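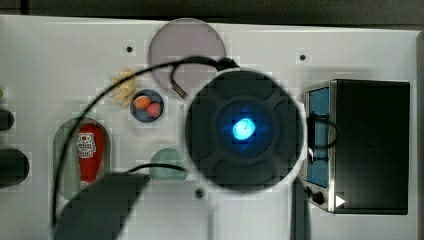 Figure 4. Play kitchen board, seen from above, with the toaster oven on the right side.

4. Setting out the board

The board is the white panel that all the other pieces sit on. It has round and oval recesses and several small holes. Set it up on a level table before you open the accessory bags, and leave at least 30 inches of clear space on the side where people will sit.

4.1 Placing the panel

1. Wipe the table and let it dry. Grit under the panel will scratch both surfaces.
2. Lift the panel with two people, one at each short end. Do not lift it by the edges of the recesses.
3. Lay the panel flat with the white side up.
4. Press down on each corner in turn. If the panel rocks, put one of the felt pads from bag 2 under the low corner and press again.
5. Remove the protective film. Start at a corner and pull slowly, keeping the film low against the surface.

Note: The white surface has a slight gloss and a faint texture. Small marks left by the film come off with a damp cloth.

4.2 Round pieces

The larger lavender-gray plate lies flat near the top center of the panel. The pale green disk goes into the panel below the center. Fit these two first, then use them as reference points for everything else.

1. Place the lavender-gray plate flat, matte side up.
2. Set the pale green disk into the panel and turn it until it stops moving freely.
3. Run a finger across the edge of the green disk. If one side sits high, take it out and check for crumbs or bits of film.

Caution: Do not tap the disks down with a hammer or a mallet. A disk that will not seat by hand is in the wrong recess.

4.3 Toaster oven

The oven is the small black unit with silver trim along the front edge and a blue-tinted glass door window. It is a play piece and does not heat. Do not put real food in it.

1. Take the oven out of its carton with both hands under the base.
2. Stand it upright on the right side of the panel.
3. Open and close the door three times. It should move without scraping.
4. If the door scrapes, move the oven back a little and try again.
5. Clean fingerprints from the window with a dry cloth.

Caution: The window is glass. If it is cracked or chipped, stop using the oven and ask for part 1231. Do not tape over the crack.

4.4 Small accessories

Keep the small accessories in their tray until the larger pieces are in place. Spread them over the open part of the panel so that each one can be picked up without moving its neighbor. Do not store anything loose in the small holes. Pieces pushed into them are hard to get out and can mark the rim.

The full set with the Derese accessory pack has 76 parts. Check them against the list on page 40 before the first use and again before you put the set away. Sets sold before September do not include the spare felt pads, which can be ordered separately.

Caution: Small parts. Keep away from children under three.

4.5 Cleaning

Use warm water with a drop of dish soap. Wring the cloth out well and wipe from the center of the panel toward the edges. Dry the recesses with the corner of a towel. Leave the panel uncovered until no water is left in the holes.

Do not use scouring powder, bleach or glass cleaner on the white surface. Pen marks can be removed with rubbing alcohol on a cotton swab. Try it first near one corner.

4.6 Putting the set away

1. Return the small accessories to the tray.
2. Take the oven off the panel and put it back in its carton with the door closed.
3. Lift out the disks and wrap each one in paper.
4. Store the panel flat. If it is leaned against a wall for more than a few days it may bow.

Changes to this section by Kimie Murakami, 04/07/2001: felt pad step added to 4.1, part number for the oven window corrected.

Search manuals Enter part name or number Go

Contact Stalix Parts Desk | © Stalix | Back to top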